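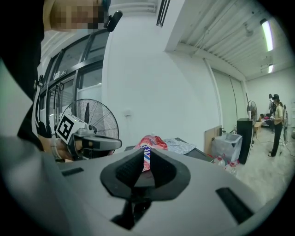
Do you need to finish the story in Skellow before the free roam mode is any good? You can skip straight to it after the second chapter, and I think you should, because free roam is where this game comes alive.

I have put far too many evenings into Skellow on my phone, and I still get a little rush when the title music starts. For anyone who hasn't tried it, it's a side-scrolling action game set in a drowned kingdom in the year 1610. You play a ferry guard with a pole, a lantern and a very bad reputation. The story mode marches you from one flooded town to the next, fighting river bandits and the odd giant eel. It's fun! The eels are great. But the story hurries you along, and I want to make a case for the slow way of playing, the one where you ignore the big red arrow and just wander.

My favorite place is Tallora, the market town. In story mode you run through it in a few minutes, chasing a thief across the rooftops, and you hardly see it. Come back in free roam and it's enormous. There are cellars under the fish market, and one of them has a back wall you can knock through with a charged pole strike. Behind it is a whole canal with its own enemies, its own music (a creaky fiddle tune I whistle while doing dishes) and a boat you can steal. I missed all of that for two months. The game never points to it. I found it by swinging at a rat and hitting the bricks.

Compare that with how most mobile action games treat you. They hang an icon over everything. They pay you a coin for walking ten steps and then ask if you'd like to double it by watching an ad. I've played plenty of those and enjoyed some, but I can't remember a single room from any of them. I could draw you a map of Tallora right now, with the stairs in the right places. 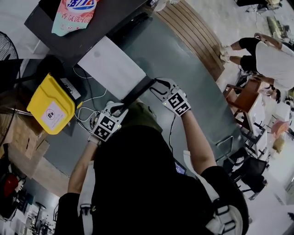
One reader wrote in after my last piece on this to say that wandering is fine for people with time to burn, but with 18 minutes on a bus every morning, the arrow is a blessing, and a secret canal you never find might as well not exist. It's a fair point and I chewed on it for a while. My own bus ride is short too. What I'd answer is that free roam saves wherever you stand, even in the middle of a jump, and story mode makes you reach a lamp post. I've lost more progress to missing a lamp post before my stop than I ever lost poking around in cellars. So for a short ride I'd pick the wandering every time.

The fighting gets better too. Story mode keeps handing you stronger poles, so by the swamp you're mashing one button and watching bandits fly into the reeds. In free roam you keep whatever you find, and for a long stretch what you find is junk. I did the whole east bank with a cracked oar! It breaks after a set number of hits, so you start using your feet, and the ladders, and the water. You learn that bandits can't swim and guards can. You learn that the lantern blinds the crossbow men for just long enough to get past them. I beat the story once without learning any of that.

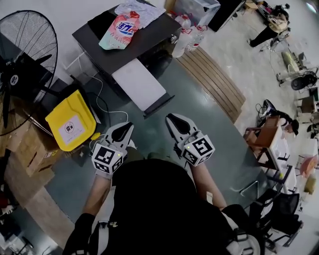 Then there's Sarnis, the island with the monastery, where I'd send any new player who has come to like the controls. You need 400 silver for the crossing, which sounds steep, and you can earn it in one good night of guarding barges if you take the north route and leave the toll house alone. The bell tower there is the best climb in the game. Every floor has a different way up, and the monks will fight you or feed you depending on whether you rang the gate bell. I didn't ring it on my first visit. I had a terrible, wonderful time.

I do have complaints. The map screen is ugly and slow. The inn at Lindsay has a door that traps you if you enter it while carrying a barrel, and it has been that way since December. The bow is useless, and I've tried very hard to love it. I'd also like a way to turn off the red arrow completely, since it still blinks in the corner in free roam if you've left a story chapter open. Closing the chapter from the pause menu gets rid of it, though you lose any quest items you were holding.

None of that has stopped me. Last Friday I found a second wall in the fish market cellar, on the left behind the salt barrels, and it takes 2 charged strikes to open. There's a ladder going down. My oar was nearly gone so I turned back, and I've been thinking about that ladder ever since.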